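Chapter 11
Turning, Pressing, Pulling: Working with Household Controls

In this chapter you will
define a task as a series of contacts
choose a grip for a round knob
write and test a push routine for a button
record trials in the project log

Key terms: approach point, grip width, axis of rotation, contact force, trial

The arms you built and tuned in Chapters 8 through 10 have so far handled loose objects. A block can be picked up from almost any side, and if it slips, you set it back and try again. Controls on an appliance are different. A knob is fixed to a shaft. It turns around one axis, and the gripper has to turn around that same axis or it will slide off or strain the joint.

The class project for this unit is called Zoser. Each team programs its arm to operate the controls of a microwave oven with the power cord unplugged. The work is split into three tasks: turn a knob to a given mark, press a button, and move the arm back to its rest position without touching the appliance. Teams that finish early may try the Femar extension at the end of the chapter, which adds a second knob.

Before writing any code, study the appliance by hand. Turn each knob slowly and notice where it resists. A timer dial and a power dial may feel quite different. Measure the width of each knob at the part you would hold, and write it in your log. Then mark the angle you want. A quarter turn is 90 degrees, and most teams should start there.

Next, choose the approach point. This is the place where the gripper stops, fingers open, before it moves in to make contact. If it is too close, a finger may bump the panel. If it is too far away, small errors in direction grow as the arm moves forward. 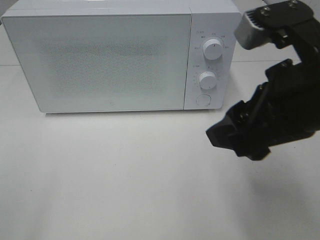
Figure 11.1 Gripper with its fingers apart, beside the control panel of a microwave oven. The panel has two round knobs and a push button.

Look at the gap between the fingers in Figure 11.1 and compare it with the upper knob, the larger of the two. Your own gap should be wider than the knob you plan to hold, with clearance on both sides.

Save your starting position in the controller as program 2141. Set the time limit for each move to 3000 milliseconds. If the arm has not reached its target by then, it should stop and hold.

Section 11.1 begins with the knob. The button is covered in Section 11.2.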